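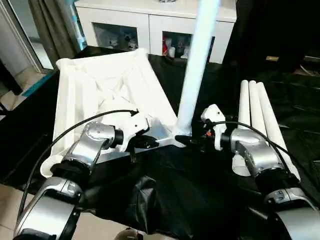
Finally a whole evening free for the two-armed cell, and I got through nearly everything on my list!

For anyone new here, I look after the pair of arms that Lotte Verbeke and I share. She writes the clever bits, I do screws, cables and grumbling. Since the last post the job has been getting both grippers to meet at the foot of the white pole without one of them turning up early and shoving the base plate sideways.

Cables first. I used to tie them tight along the arms because it looked smart, and every time a wrist rolled past a certain point the plug got a tug. Now each one runs in a big lazy loop to the wrist mount. The left goes right over the elbow. It looks a bit daft, but I ran it through its whole range at slow speed and nothing pulled, so daft it stays. Do check your loops with the arm folded as well as stretched out. I only did stretched the first time and caught the cable in a joint.

Then the wrist mounts. They're white plastic, and the two sides aren't the same shape (the right is taller and narrower), so you can't swap them over in a hurry. The old right one had a hairline crack by a screw hole. Rosine Ferrand had a spare in a drawer at Clellard, bless her, and it went on in one go. I do the screws up finger tight, sit the gripper square, then go round them in a cross pattern a little at a time. Lovely feeling when it all lines up.

Next, zeroing. I park both arms, clear the stored offsets, bring the fingers in towards the base plate by hand and save that as the meeting point. After that it's 300 slow cycles with me sitting there holding a mug and the stop button. At cycle 131 the right finger started landing low. Loose screw, my fault, I'd missed one on the cross pattern! Tightened it, zeroed again, started the count from nothing, and the full 300 went through.

The black cloth is back on the table too, washed this time. I smooth it before each run and it's wrinkled again ten minutes later. Kiri Ormsby thinks clips underneath would sort it, so I'll try those.

Still to do in August: the tubes. There are 3 of them and I want the right arm to pick each one up and hand it across. Lotte has already sent me a first go at the handover and I can't wait to run it.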